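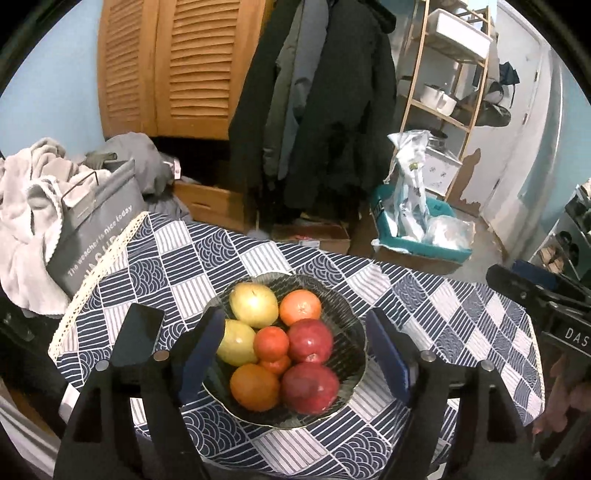 1 min read

Quick notes from the Jaturia open day at the Adstead sorting plant, typed on the train so forgive the spelling. October, cold, hi-vis vests all too big.

Joaquín Valdebenito, who runs operations, did the tour himself. Straight to the tipping hall. Loud. Smell not as bad as I'd feared. Trucks from Pileck come in from 5 a.m., and the plant takes 500 tons on a full day, he says, 18 of that food waste. Wants more of the second number – that's where the margin is now.

Then upstairs to the new optical line. Paid for out of last year's profit, no new debt, which he repeated twice to the two guys from the bank. Runs at 90 percent of plan. The other ten is wet cardboard, aparently.
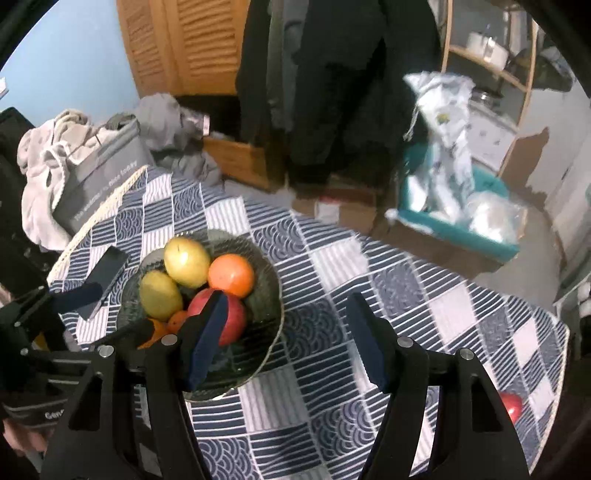 Asked about the D'Souza contract. Up for renewal, talks "going fine", no numbers. Bogdan Czarnecka from finance was more open over coffee: gate fees up, diesel flat, landfill bill down 23 percent on the year. She wouldn't be drawn on a dividend. Didn't say no either.

Missed the compost sheds, ran out of time. They open again Sunday for familes if anyone wants a look. Parking is bad – use the weighbridge side.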